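Print this page
E-mail this page

Correcting a pink color cast on a wrist camera

Updated 6/5/21

These steps are for the Tillavitz two-finger gripper with the camera mounted behind the fingers. A strong pink or red cast over the whole view usually means the white balance is locked at a bad value. The gripper will still open and close normally, but any routine that sorts or finds objects by color will be unreliable until the cast is gone.

Before you start

Stop any running program and put the arm in hold. Leave the cell lights as they are for normal work. Have a sheet of plain white paper and one brightly colored soft object ready.

1. Open the live view in Triteo and move the arm until both fingertips are in sight at the bottom of the picture. Set the test object down ahead of them.

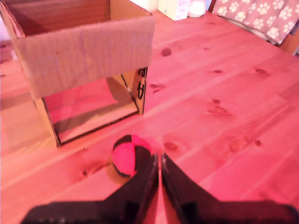
Wrist view with the cast present. The wood reads as salmon pink.

2. Look at something you know is black and something you know is white. If the black parts still look black but pale surfaces have gone pink, continue with step 3. If everything is dark and red, check the exposure first.

3. Go to Camera, then Color. Write down the red gain and blue gain before you change anything. On our unit red was at 712 and blue was at 292. Yours will be different.

4. Turn Auto White Balance off, then on again. Wait for the picture to settle. If the color comes right, skip to step 8.

5. If it doesn't, lay the white paper flat under the camera so that it fills the area between the fingers and the top of the view. Press Set From White.

6. Still pink? Power the camera down, unplug the cable at the camera end and look at the connector for bent pins. Reseat it and tighten the collar by hand — no tools.

7. Power up and repeat step 5. Gains are not saved until you press Store, so press it now.

8. Run a slow test grip on the soft object with grip force set to 140. Watch the live view while the arm moves. Blur during travel is a separate matter (see Shutter Settings) and has no bearing on the color. 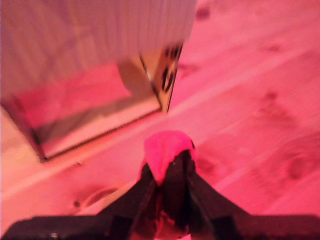

9. Set the object down, open the fingers and check the color once more with the arm still. Compare it with the object itself, in your hand, under the same lights.

10. Save the profile under a new name. Keep the old one until the cell has run a full shift.

If the cast comes back

Check that a Stustness light bar has not been switched to its red inspection mode. If the lights are fine and the cast returns after every restart, the stored profile is being overwritten at boot. Load the factory profile, repeat steps 5 and 7, and restart 2 times to make sure it holds.

Replacement cables are in the Eglītis parts list under wrist assemblies.

Print this page
E-mail this page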